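Simulated household project begins gathering door and corridor examples

September 2018

Clastar has begun the second stage of its household robotics programme, in which a two-armed robot is operated through a simulated home so that its movements can be recorded and used to train a learning system. The work is being led by Riet Brouwer, with Joanne Catterall responsible for the quality of the recordings.

The first set of examples is concerned with hallways and doors. Operators guide both arms from the robot's own point of view, and each attempt is stored from beginning to end together with the positions of the joints and grippers.
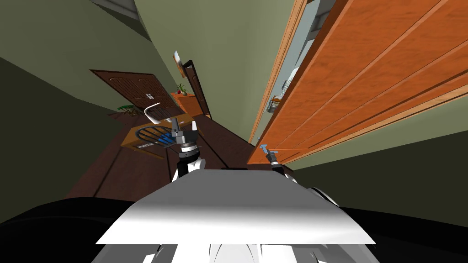 The programme aims to collect 200 examples for each task by November. Three operators are taking part at present, working in short sessions, and every recording is checked by a second person before it is accepted. Attempts that do not succeed are kept in a separate set – the team intends to use them when testing whether the system can recognise its own mistakes.

"A door is an ordinary thing, but there are many ways of approaching one," said Ms Brouwer. "We want the examples to show that variety, and we have asked our operators not to settle into a single habit."
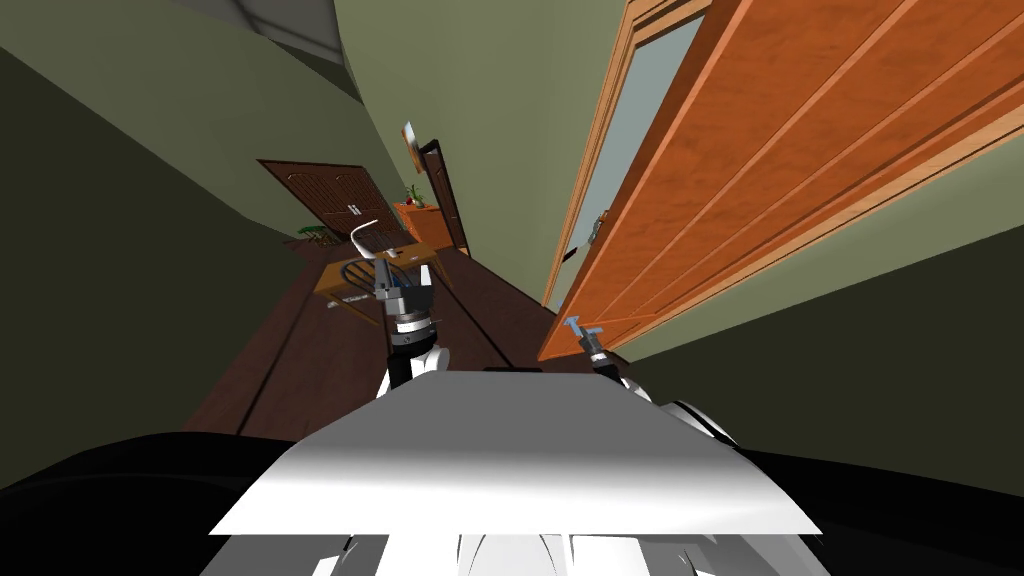
Starting positions are altered between attempts, as is the furniture in some of the rooms. Lionel Entwistle, who oversees the simulation software, Ostar, confirmed that eight further layouts are being prepared. Guidance for operators has also been revised following comments received during the first stage. 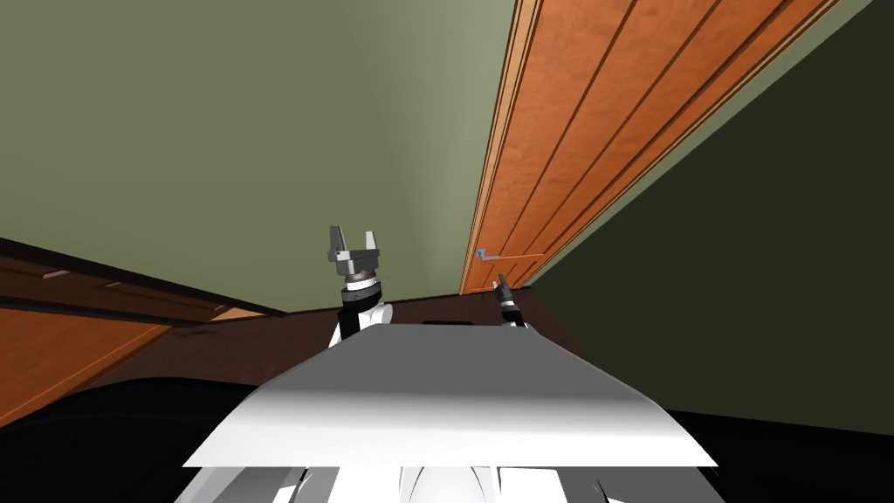

The robot's two grippers raised near a wooden door in the simulated home.

Enquiries about the programme should be addressed to Roland Oakley at the Clastar press office.

Shares: 5 | Comments: 3

Contact us | © Clastar 2018 | Back to top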